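Trotau : petits objets bleus sur tissu clair
Fiche de données, version 11 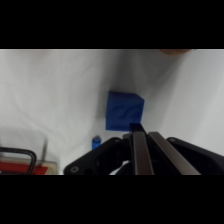

Trotau est une collection d'images de petits objets posés sur un drap froissé. Elle a été préparée à Berevport par Savvas Karras, pour les personnes qui étudient les couleurs proches et les ombres douces.

Contenu

La collection contient 3636 images, réparties dans 33 dossiers. Chaque dossier correspond à une disposition du tissu. Le cube bleu revient souvent, parfois avec un petit objet cylindrique d'un bleu plus clair. Les deux bleus ne portent pas le même nom dans les étiquettes : « bleu_roi » pour le cube, « bleu_clair » pour le cylindre.

Le tissu

Le drap est blanc, mais il paraît gris dans les creux. Nous avons gardé l'étiquette « blanc » dans tous les cas. Les plis ne sont pas annotés. Le drap n'est pas repassé entre deux dispositions, on le secoue et on le repose.

Étiquettes

objet : cube, cylindre, autre
couleur : une seule valeur par objet
visible : entier, partiel
ombre : oui, non, incertain

Un objet caché en partie, même à un seul coin, reçoit la valeur « partiel ». Pour les ombres, merci de lire aussi le fichier notes_ombres.txt, car la règle a changé en février et 30 images suivent encore l'ancienne.

Limites connues

Les taches foncées sur les faces du cube ne sont pas décrites. Les objets blancs sont absents.

Remarques et corrections : écrire à Savvas Karras, projet Jorkness.

Dernière mise à jour : 21 octobre 2022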